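FOR IMMEDIATE RELEASE
Brostport, 14/07/2024

Giston packing kits go on sale in Brostport

Hello from Cernum! I'm Ruby-Lee Pearce and I look after our packing range, and I'm very happy to say that Giston, our kit of clear bags for people who sort, store and post small things, is ready to go out of the door.

I've been packing things in clear bags for most of my working life. Buttons, curtain hooks, spare fuses, the screws from a flat-pack wardrobe that you swear you'll need again one day (you will, by the way). I like a bag I can see through, and I hate tipping out a whole drawer to find one picture hook. So when we started planning Giston in May, I wrote a list of everything that annoys me about bags and we worked down it.

Each kit has 80 clear bags in three sizes, plus a sheet of blank labels and a pencil. We tried the kit out with 54 households and small shops in and around Brostport before settling on the sizes, and the middle size won by a mile. The biggest one was nearly dropped, and then the wool shop on Nazarenko Street told us it was the only one they used, so it stayed in! 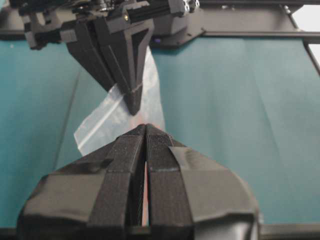
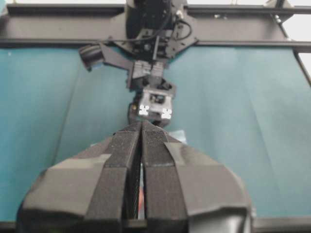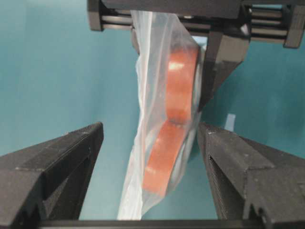
Clear plastic bags in the first and third pictures; the zip strip shows in the first.

A few things I tell everyone who asks me about packing. Press the air out from the bottom up, then close the zip from one end to the other with your thumb. Don't fill past two thirds if the bag is going in the post. Write the label before you put anything in - writing on a lumpy bag is hopeless. And if a bag has gone crumpled in the drawer, smooth it flat on the table and pull the two sides apart at the top, where they like to cling together.

We've also put together a little booklet of packing ideas, and I got rather carried away with it. There's a page on seed packets, one on jigsaw pieces, and a long one on Christmas lights that my colleagues wanted to cut. I won that argument. The booklet comes free with the first 239 orders, and after that you can pick up a copy at our counter.

The blank labels come off cleanly if you warm them in your hand for a moment first, so a bag that held beads one month can hold batteries the next. I've got some on their fifth or sixth job now, and the zips still close with a good firm click.

Giston kits are on sale from Monday at the Cernum shop, 193 Harbour Road, Brostport, and by post. Bring your muddled drawers in with you if you like, I love a sort-out.

Press contact: Ruby-Lee Pearce, Cernum, Brostport. Sample kits available on request.

ENDS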